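# Taller de robótica casera — apuntes sesión 4

Simulador antes que tornillos. Repasar esto antes de tocar el montaje de verdad.
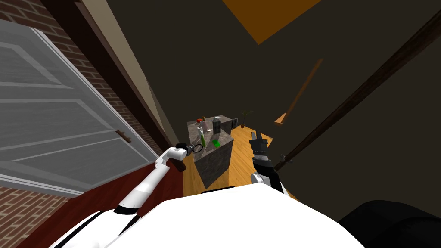 *Fig. 1. Robot de dos brazos en el simulador, vista desde el propio cuerpo. Al fondo, la isla de cocina.*

**Proyecto:** Fudstead, robot de dos brazos montado en el taller compartido de Lundadus. Lo que hay en pantalla es el modelo, el real sigue a medias (falta el hombro derecho).

## Qué mirar en la escena

- Pinza derecha: dos dedos, abierta. Posición de partida para casi todos los ejercicios.
- Objetos en la encimera: tubo de ensayo con líquido verde, manzana roja, algo plano y verde tipo esponja. Tamaños muy distintos → no vale la misma apertura para todos.
- Cámara inclinada. El horizonte NO sirve de referencia, usad los ejes de la base.

## Parámetros de hoy

| Cosa | Valor |
|---|---|
| Pasos por episodio | 800 |
| Semilla | 1228 |
| Puerto del controlador | 547 |
| Articulaciones activas | 8 |

La semilla no se cambia!! Si cada uno pone la suya luego no podemos comparar nada.

## Orden de trabajo

1. Cargar la escena `Morrison` y comprobar que los dos brazos responden.
2. Mover solo la muñeca derecha. Despacio.
3. Acercar al tubo — por el lado, nunca desde arriba — y parar antes del contacto.
4. Cerrar la pinza por pasos cortos, mirando la fuerza y no la imagen.
5. Repetir con la manzana. Apuntar la apertura en la hoja.

Ojo con el canto de la encimera: el codo puede chocar aunque la pinza vaya libre. Activad las colisiones de *todo* el brazo, por defecto solo viene la mano.

## Del simulador al banco

- Fricción: el valor por defecto es optimista. Bajarlo y volver a probar.
- Holgura de las piezas impresas: el modelo no la tiene, el nuestro sí.
- Placa Fisonari: limitar corriente ANTES de conectar motores. Seta de emergencia a mano sienpre.
- Cables por dentro del antebrazo, con margen para el giro completo.

## Para la próxima

Traer la hoja de aperturas y el registro de un episodio completo, aunque salga mal. Quien tenga impresora libre, los dedos de repuesto estan en la carpeta común (la versión nueva, la vieja se parte por la base).

Pendiente: decidir si ponemos goma en los dedos o silicona.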